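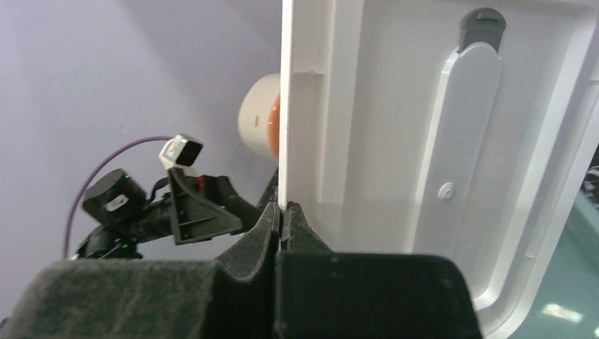

Praltader Releases Version 5 of Daza Sheet Storage Standard for Plastics Distributors

DENVILLE - April 15, 2020 - Praltader, a supplier of storage and stock control systems for plastics distributors, today released version 5 of Daza, its specification for the racking, labeling and rotation of flat plastic sheet. The new version replaces the one in use since December and applies to all new installations.

Daza 5 covers sheet held on edge in vertical bays as well as sheet laid flat on pallets. The main change concerns vertical storage. Bay dividers must now support the full height of the sheet, and the lean angle is fixed at 7 degrees from vertical. Earlier versions left the angle to the installer, which led to bowing in thinner stock held over long periods.

"Most of the claims we reviewed came down to sheets standing too loosely in the bay," said Isabelle Lapointe, technical director at Praltader. "A sheet that can lean two ways will take a set in one of them. The new divider rule removes that slack."

Labeling has also been revised. Each sheet or bundle carries one label on the short edge, showing material, thickness, lot and date received. Labels on the face are no longer allowed for stock with protective film, as adhesive residue was a common reason for returns. Stock is picked by date received within each lot.

The storage room must be held at 70 degrees Fahrenheit, with sheets moved in from unheated areas left to rest for 23 hours before cutting. The rest period applies to full sheets only. Offcuts are dealt with in a separate annex.

The specification was tested at the Denville warehouse of Ado, a regional distributor of sheet and rod. Ado converted its vertical bays first and kept its pallet area unchanged during the trial.

"The dividers took longer to fit than planned, mainly on the older uprights," said Mattes Wegener, warehouse manager at Ado. "Picking is simpler now that the label is always in the same place."

Existing Daza sites may remain on their current version until their next scheduled inspection. Divider kits for older uprights are available to order now - lead times depend on bay height. Drawings and the offcut annex are supplied on request to registered installers.

Press contact: Horacio Acuña, Praltader, Denville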